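Household Practice, Unit 5: The Bed as a Work Surface
Handout to go with the afternoon session. Bring it with you, and please don't fold it in eight.

Where we had got to

Last time we dealt with tables, and with why a table is the best place to fold anything and almost never the place where folding gets done. Tables have post on them. So the folding goes to the bedroom, and the rest of this unit is about what happens to it there.

Those of you who did the reading will know that Theda Sperling gives the bed a whole chapter in the Prullach course book, most of it disapproving. Her objection is that a bed is soft, low and wrinkled, and that a person standing beside it has to stoop. All true. She then admits on the next page that she folds on hers.

What a bed does well

It is big. A standard ironing board gives you a strip, and the Larkell folding table in our practice room is 80 cm across, so a double sheet goes over both sides of it and onto the floor. A bed will take a large piece of cloth laid flat with room left over.

It also grips. Cotton on cotton stays where you put it, which you will appreciate if you have ever tried to square up a pillowcase on a polished sideboard.

What a bed does badly

Every wrinkle underneath comes through to the piece on top. A duvet is the worst offender, having hills. You smooth the cloth, the hill remains, and you smooth it again with more feeling. Pull the bedding tight before you start. This takes less time than you think and everybody skips it, including me.

Then there is the matter of what else is on the bed. A bed attracts phones. Put a sheet down over a phone and you will fold the phone into the sheet, and some time later you will be asking another member of the household to ring it.

Thin cloth, pulled and put down

Thin fabric keeps a record of how it has been held. Take it by one corner and drag, and the part nearest the corner turns into a rope. Drop it in a heap and you have lost your edges and must go looking for them. Compare:
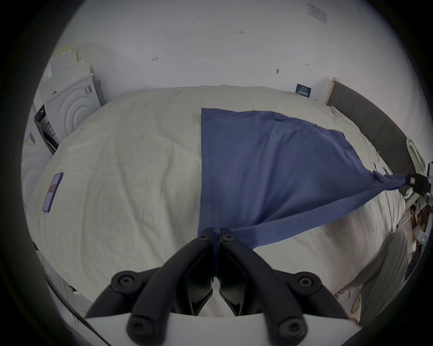
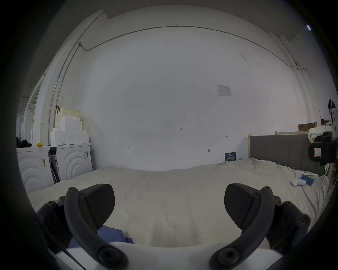 Blue cloth on the bed: stretched out with one part in a twist (first), and crumpled (second).

The rule we use is edge before corner. Find the longest straight edge, lay it down parallel to the side of the bed, and leave it alone. Only then go after the corners. If you begin with a corner you get a diagonal, and a diagonal can't be folded into anything a cupboard will accept.

A twist is undone from the held end. Let go of the corner, let the fabric drop, and pick it up again a hand's width further in. Shaking works too, provided there is nothing on the bedside table you are fond of. Jennylyn Enriquez, who took this unit before me, taught the shake first and the edge second, and her notes (still in the blue folder, page 87) are worth a look if my way doesn't suit you. She had longer arms.

With two people, the one holding the straight edge stands still and the other one moves. Decide which is which beforehand. Most arguments about sheets are really about this.

A word on sorting as you go

Folded things go at the foot of the bed, unfolded things at the head. Some of you put the finished pile on the pillows, where it will stay until bedtime and then be moved to a chair, and we all know what happens on the chair. The Böttcher method has a third pile for items needing repair. I have kept such a pile. It is now quite old.

Shelves and ledges near the bed count as storage only if you can reach them without kneeling on what you have just folded.

Terms you should know
Selvedge: the finished long edge of woven cloth. Your friend.
Roping: the twist you get from pulling on a corner.
Squaring up: bringing opposite edges level before the first fold.
Ghost fold: an old crease that keeps trying to be the new one.

Practical task

Take one large thin item and fold it on a bed twice, first on the bedding as you find it and then with the bedding pulled tight. Note which took longer and measure the finished bundle both times. Record sheets are in room 466, in the tray marked Plovar, which is a make of tray.

Reading for next time: Sperling, the chapter on fitted sheets. Have something to eat first.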